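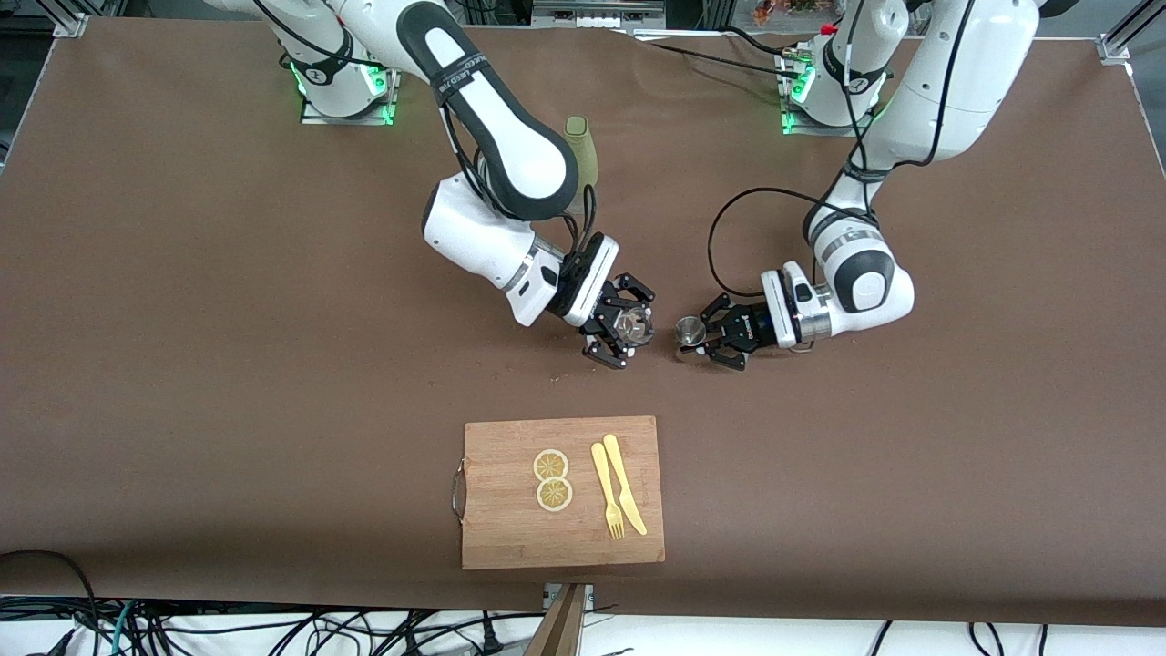 Figure 3. The Skorora two-arm kit at the bench, one metal cup in each gripper. Cutting board with lemon slices in front.

4.2 Kit under review: cups task

The second product we looked at was the Skorora two-arm kit, sold by Kirthorpe as a ready-to-run bench for small kitchens and test labs. It comes as two arms, two grippers, a controller and a licence for the planning software. Table not included. We put ours on our own frame and covered the top with a brown sheet, same as for the Druneck kit in 4.1, so that the vision settings could be left alone between the two.

Setting up took most of a day. The printed guide skips a step between fixing the base plates and the first power-up, and Siriwan had to ring the supplier to get it. Kirthorpe have since told us the March reprint puts this right; we have not seen it. Once the arms were talking to the controller things went quickly. Calibration is a single routine, run from a menu, and it gave the same answer each time we repeated it.

The cups task is the one most buyers will ask about. Each arm picks up a small metal cup and the two are brought together over the table, rims turned towards each other, with a short gap left between them (Figure 3). From there one cup is meant to tip into the other. Small shiny cups are a fair test. They are awkward to see and easy to knock, and the fingers have very little to hold on to.

We ran the task 300 times in all, spread over 8 sessions. Counted as a pass: both cups picked up, brought together without touching, put back upright. No one helped the arms once a run had begun. The kit failed 11 runs. Most of the failures were at the pick, where a finger closed on the rim and pushed the cup over. The rest happened on the way back down, a cup set on its edge. There were no collisions between the arms, which was our main worry beforehand given how close the grippers come.

Speed is less good. Left on factory settings the kit slows right down as the two grippers near each other, and a full run feels long to anyone standing by. Feng raised the speed limit in the planner for the last two sessions and saw no extra failures, but this is a small number of runs and we wouldn't lean on it. The setting is also hidden three menus deep and goes back to default after every restart. Annoying.

The software plans both arms together, not in turns. This is the real selling point and it works. With the Druneck kit we had to write our own waits so that one arm held still while the other moved. Here none of that was needed. On the other hand the error messages are poor. "Motion rejected" covers everything from a joint limit to a lost cable, and we spent a whole afternoon on one that was only a loose plug.

Cables deserve a word. They run outside the arms and need slack at the wrist, and the clips supplied are to few for the length. Phetsri added 4 more from our own stock. Kirthorpe should put a bag of these in the box. The floor side is up to the buyer, and a cheap cover strip is worth having.

The board and the yellow plastic cutlery belong to the serving task, reported in 4.3. They were left in place for the cups runs so the vision had something else to deal with. It made no differance that we could find, apart from one false pick early on when the planner took a lemon slice for a target. Klinhom's add-on for food handling is said to fix this; it was not part of the loan and we did not test it.

Support was good. Replies usually came the same day, from a person who knew the kit. The loan unit went back with one worn finger pad, not charged for.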